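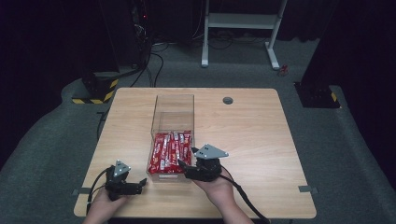 Snack bar box on the oak table, two grippers.

2025-10-24

Continued with the Hendudley stereo amplifier, the one with hum in the left channel. Yesterday I suspected the ground of the phono input, so first I shorted both phono inputs with plugs and listened again. The hum stays the same, also with the volume fully down. So it must come after the volume control.

Supply rails: positive is 54 V, negative is a little lower and has more ripple. I changed the two big filter capacitors on the negative side. The old ones were Urkemico, from the original production I think, and one had a brown spot at the base. After the change the hum is much weaker but I can still hear it with my ear close to the speaker.

Leonie Brinkmann proposed to move the transformer wires away from the left driver board. I did this with two cable ties. Better again. I would like to measure it properly, but the Fikia analyzer is with Temitope until he finishes the tuner alignment.

Bias current: left was too high, set both sides again after 300 seconds of warming up. The left trimmer is scratchy and jumps when I touch it. Ordered two new ones from Yalçınkaya, same value (500 ohm), together with the fuse holders we forgot in September.

Temitope: please do not use the dummy load on the upper shelf, one resistor reads open.

Still to do
- replace bias trimmers, both channels
- check the speaker relay contacts
- listen to the FM input with the long antenna cable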